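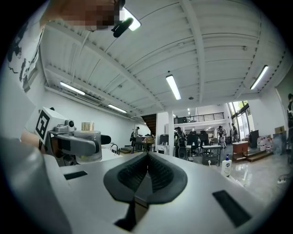

ミキコ工房 フォトギャラリー
作業の自動化と職場のこれから

株式会社Mikicoでは、容器の取り扱いや仕分けなど、これまで人の手のみで行ってきた作業の一部について、段階的に自動化を進めております。本ページでは、工房における日々の作業の様子と、自動化に伴う業務および職場環境の変化についてご紹介いたします。

取り組みの概要

本取り組みは「Busura」の名称で、当社製造支援部が主管し、株式会社Stirachの技術協力を得て実施しております。対象となる工程は、容器の把持、移し替え、整列および蓋の確認です。工程の選定にあたっては、各職場から提出された意見書964件を参照し、身体への負担が大きいとの指摘が多かった作業を優先いたしました。

手持ち式グリッパーによる作業

作業者は左右の手にグリッパーを一台ずつ持ち、通常の手順に沿って容器を扱います。左のグリッパーが、金色の蓋の付いた透明な円筒形の容器を挟んでいます。右のグリッパーの先端には、内側に溝のある黒いゴム製のパッドが取り付けられています。

記録された動作は、ロボットアームの動作を生成するための基礎資料となります。前年度の収録数は3039件で、すべて当社の従業員が担当いたしました。容器の傾け方や置く際の力加減には個人差があり、同じ手順であっても複数の作業者による収録を行っております。

工房の環境

工房は白い波形の金属天井をもつ広い空間で、奥には黒い手すりの中二階が設けられています。右手の高い窓からは自然光が入り、屋外の緑を望むことができます。

収録作業と通常の業務は同じフロアで並行して行われます。中央付近にはモニターを備えた作業席があり、収録データの確認、作業手順書の改訂および設備の予約管理は、この区画で行うこととしております。物品の一時置きについては、通路の幅を確保したうえで、各班の判断に委ねております。

業務内容の変化

自動化の開始以降、整列工程に従事していた従業員のうち25名が、収録、データ確認および設備保全の各業務へ段階的に移行いたしました。移行に際しては、Zervas研修センターにおいて基礎課程を受講することとし、受講時間はすべて勤務時間として取り扱っております。

従来の作業に習熟した従業員の知見は、収録の品質を左右する重要な要素です。手順書に記載のない持ち替えの間合いや、蓋の緩みに気付いた際の対処などは、収録前の打ち合わせにおいて班内で共有し、必要に応じて手順書に反映しております。

一方、反復作業の減少に伴い、画面を見る時間が長くなったとの声も寄せられております。このため、データ確認業務の連続時間に上限を設け、午前と午後にそれぞれ休憩を追加いたしました。グリッパーの重量による手首への負担についても継続して聞き取りを行い、左右の持ち替えを含む交代制を試行しております。

雇用および労働条件に関する方針

当社は、本取り組みを理由とする人員の削減を行わないことを、従業員代表との協定に定めております。職務の変更は本人との面談を経て決定し、変更後も従前の等級を維持いたします。収録時の映像は、動作の解析および安全確認の目的に限って使用し、個人の勤務評価には用いません。

今後の予定

3月より、容器の仕分け工程においてロボットアームの試験運用を開始いたします。試験期間中の処理数は一日700個を上限とし、残りの容器は従来どおり人の手で仕分けを行います。運用の結果および従業員への聞き取りの内容は、本ページに順次掲載いたします。

掲載写真の転載、工房の見学および取材に関するお問い合わせは、株式会社Mikico 製造支援部 広報窓口までお願いいたします。見学は少人数での受け入れとなりますので、事前のお申し込みが必要です。

株式会社Mikico 製造支援部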